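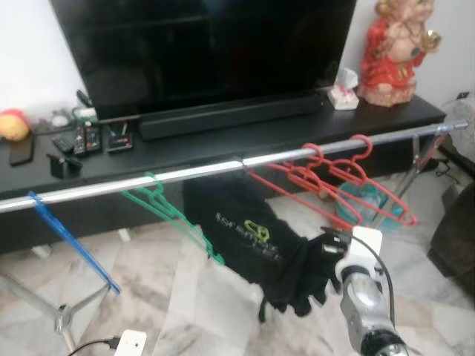

A chrome rail parked in front of the telly, hangers ready for the T-shirts.

Drying and Folding in the Living Room

October 19, 2018

The laundry advice I grew up with assumed a utility room. Ours is the living room, and has been since September, when the balcony went over to the neighbour's pigeons. If you are in the same boat, a few things I've learned.

Put the rail up before you fetch the washing. Trying to unfold one with wet sleeves over your shoulder is a young person's game. Leave a hand's width between it and whatever stands behind it, or you will spend the evening watching the news through a shirt.

Mine is a Rillent, and the bar is 1,460 mm long. The sensible one, a Hubmann, was shorter and dearer and had wheels, which on a tiled floor struck me as asking for trouble.

Hangers by colour. Blue for anything that needs ironing, green for the T-shirts, red for whatever is going straight back in the wardrobe. The family ignored this for weeks and now corrects me on it.

T-shirts go on from the bottom. Feed the hanger up through the hem and turn it at the neck. Push it in through the collar and you'll have a neckline fit for an off-the-shoulder ballgown by Christmas. Smooth the shoulders with your hand while the cloth is damp and you can skip the iron.

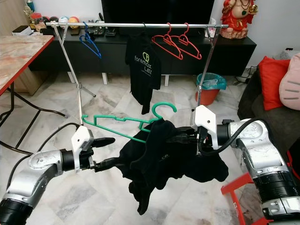

Margit wrote in to say that she does hers through the collar, always has, and her necklines are perfectly fine, thank you. She also hangs black shirts inside out to save the print, and on that point I have surrendered.

Fold on a table. Beds are too soft and sofas attract people. A square folding one does nicely, and a wipe with a drop of Flamesel beforehand gets rid of any jam waiting for a clean sleeve. Work from a corner, so two sides are within reach, and fold it away before supper or it will fill up with post.

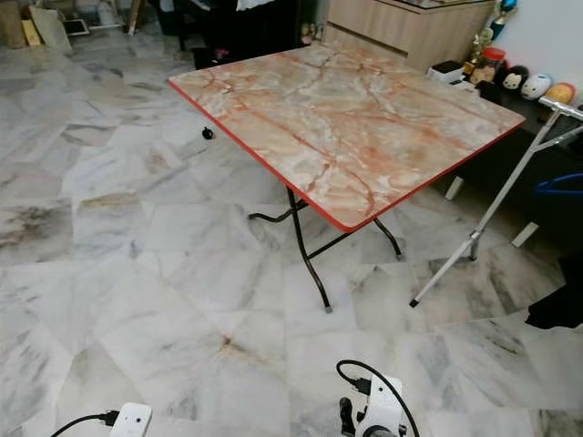
The folding table, top cleared and legs out.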